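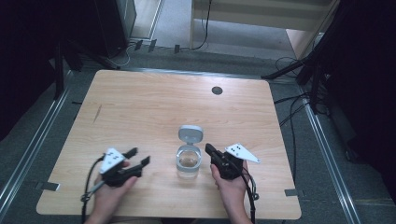
Print | E-mail

3.2 Sorting the flares

The Jukenon survey watched 2,538 red dwarf stars over one winter, and 471 of them flared at least once. The rest behaved themselves, at least while we were looking. Our first task was to separate real flares from passing satellites, cosmic ray hits and one persistent fault in the Nultier camera, which brightened so regularly that Doãn and Giáp drafted two pages on its rotation period.
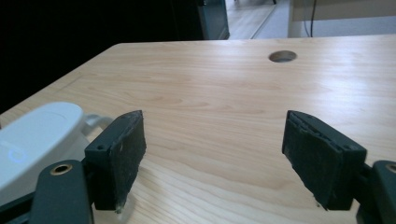 We kept an event only if it rose quickly, faded slowly and appeared in both colour bands. Figure 3 plots the peak brightness of the surviving events against the age of the star. Young stars flare often and hard, as expected. The old ones are quieter – with the exception of Jullov 70, which is old by every test we have and flares like a teenager. Cao and Đào (see Section 5) favour an unseen companion stirring it up. Tô favours a mistake in the age. The authors remain on speaking terms. 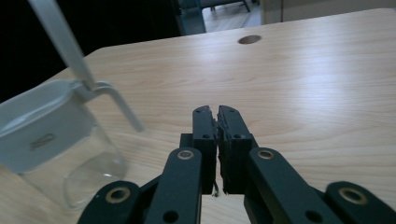

Could a planet survive next to such a star?
The planet itself would be fine, but its air might not be: repeated flares can strip away a thin atmosphere over time.

Figure 3. Peak flare brightness against stellar age. Open circles mark stars with a single flare; Jullov 70 is the point at upper right that spoils the fit.

We repeated the fit without Jullov 70. The slope became steeper and the referees, we assume, more suspicious, so both versions are given in Table 2.

E-mail this section | Print this section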